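Sperling Long Desk, white top: review after 700 hours of use

Priit Dambrauskienė

The Sperling is a long rectangular desk in the standing-desk style, sold by Billon at 469 with the top and 1,312 as a pair with the matching return. I bought the single. Assembly took one person most of a Friday. The holes lined up, and the printed instructions had two steps in the wrong order.

Billon rates the surface for 1,000 hours of daily use before visible wear. My top reached 700 in April, so the figures can be compared with the state of the finish.

Matte white top, against the wall, refrigerator to the right.
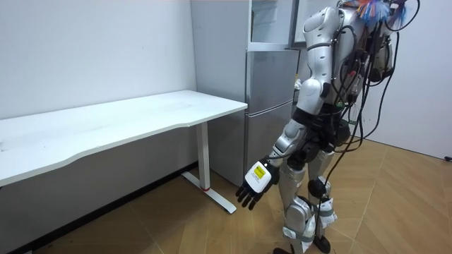
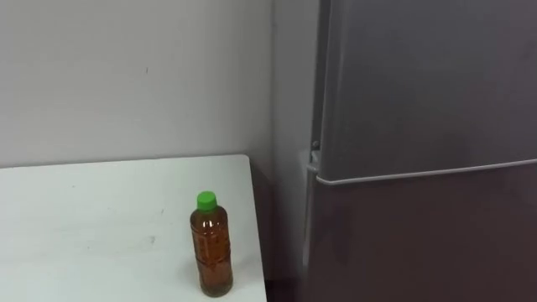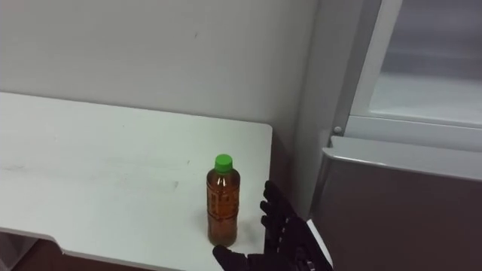

Scuffing is the main complaint. Gray smudges build up across the matte finish, and a dry cloth moves them around without lifting them. Dish soap and warm water took off most of the lighter ones. The long diagonal mark did not respond to soap or to a melamine sponge, and I have stopped trying. Under a desk lamp the marks show more than they do in daylight.

The front edge has a shallow stepped cutout. It is good for sitting close, less so for clamps - my monitor arm needed a straight run and had to go elsewhere. The edge banding has stayed down along the whole contour, including the inside corners, where the cheaper Carolcombe top I had before began to lift within a year.

Stability is adequate. A full drink bottle near the right end stays put while I type, with slight ripple in the liquid at the higher settings. The Ellex frame I tested last year was stiffer, and heavier to move.

Recommended for general work. Buyers who want a clean-looking surface should order the gray top.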